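Flavanwood -- library indexer for ripped discs and recorded television

Version 0.8
Maintainer: Fouad Zaki

Flavanwood reads a folder of video files and writes one index file that a media player can load. It does not rip, download, convert or play anything. It was written for people who keep their own copies of DVDs and Blu-rays and are tired of renaming them by hand.

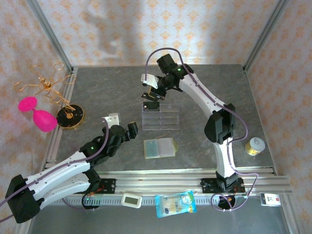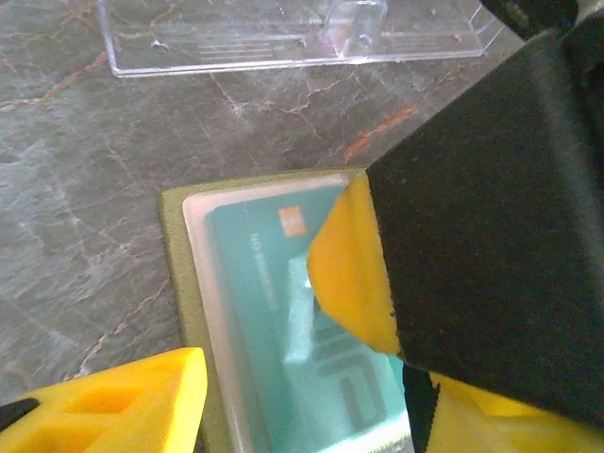
Requirements

A 64-bit Linux system and 100 MB of free disk space for the cache. Windows builds were dropped in November and there are no plans to bring them back.

Folder layout

Put each film in its own folder, named with the title and the year in brackets. Series go one level deeper, with a folder per season. Extras belong in a folder called extras and are left out of the index unless the extras option is on.

Recordings from a set-top box can stay in one flat folder. Flavanwood reads the programme title and channel from the file header. If the header is blank the file is listed under Unsorted.

Running it

flavanwood scan /path/to/library

The first scan is slow. Later scans only look at files whose size or modified time has changed. To force a full scan, delete the cache folder and run the command again.

Options

--extras include the extras folders
--depth N how many folder levels to read (default 8)
--format NAME lutine or plilon (default lutine)
--quiet print errors only

Index formats

The Lutine format is plain text, one line per title, and is the one to use if you want to edit the result. The Plilon format is binary and loads faster on large libraries. Araya players read both, but ignore subtitle entries in Plilon files.

Known problems

Discs with more than 51 chapters lose the chapter names after the last one read. The chapters themselves still work.

Double episodes are indexed as a single entry -- split the file first if you want two.

Age ratings are copied as found. A title marked 18 in one region and unrated in another will show whichever comes first in the file.

Reporting faults

Send the log and the folder listing to Fouad Zaki. Please do not send video files.

Licence

MIT. See the LICENCE file.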